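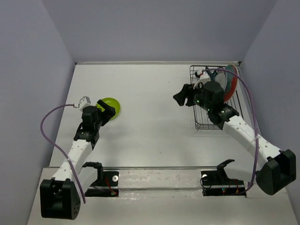

*Right arm at the dish rack. Red plate at the back, pale one in front.*

**Tooling corner: Irnis gets a new replay viewer**

Quick one this month, we're short on time and the planner branch is still open.

The big change first. Irnis (our control stack, for anyone new to the list) now keeps both arms on one clock. Before, each arm logged on its own and we lined the streams up afterward with a script that everyone hated. Left and right drifted apart over a long run, and you'd be staring at a plot wondering why one gripper seemed to close before it was told to. Gone now. One timeline, both arms, both wrist cameras.

Went back through the October logs with the new importer. 1,881 episodes in, 1,496 came out clean. The rest are mostly missing camera timestamps from before the driver fix. A few have joint limits saved in degrees, our fault. They're in a separate folder, not deleted, so please don't train on them untill someone has been through it.

Ustetus, the planner, had a rougher few weeks. Dish rack task is still the hard one. Thin wires, plates standing on edge, two arms that both want the same bit of air. The old collision check treated the rack as a solid box, so the arm went up and over every single time. Slow, and no good for getting a plate out. New version uses the real grid. Planning takes nearly 2 seconds longer per move, which we don't love, but paths are shorter and there's less waving about.

Also new:

- Wrist camera calibration runs at startup. Skip it with `--no-calib` if you're only restarting the planner.
- Cable slack is a setting now, per arm. Set it! Default is tight and the wrist will refuse some turns.
- Su, the log viewer, opens two runs side by side. Arrow keys step both.
- Gripper open width is back in the config file where it used to live. Sorry about that.

Known problems. Su eats memory if you scrub backward for a while, close the tab and reopen. Perception still mixes up plate edges when one plate stands in front of another, and the depth guess jumps between the two. Color helps some. Masks from the other wrist help more, but only if that arm is parked somewhere useful, and the planner doesn't know to do that yet. That's the open branch.

Tanport people: your build is one version behind, the installer was pointing at the wrong mirror. Fixed Sunday, November 9, 2025. Pull again and rerun setup, and keep your old config, the format didnt change.

Bug reports to the usual tracker. Attach the Su log, not a screenshot of it.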